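News > Company > Nodex open house

Reading time: 1 min

Nodex opens its doors for a September look at robot handling

Nodex welcomed 216 visitors to its Solheim workshop this September for an open house built around one simple question: how does a robot learn to pick things up? It was a lively afternoon, and the demo stations stayed busy right up to closing!

Noemí Aguirre, who leads the handling team, ran the simulator station and talked guests through practice runs on screen. "People lean in when the fingers close," she said. "Then the questions start, and they're great ones — we could have kept going all evening."

Adhiambo Minja led four guided tours of the workshop and showed how the team plans a run of 1,000 simulated grasps before moving on to a new set of objects.

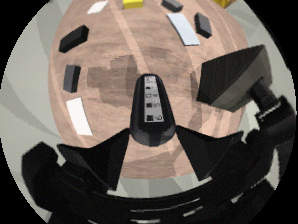 Simulated view of a gripper with a black, labeled object between its fingers, above a wooden tabletop.

Nodex will post the visitors' questions, with answers from the team, on its news page.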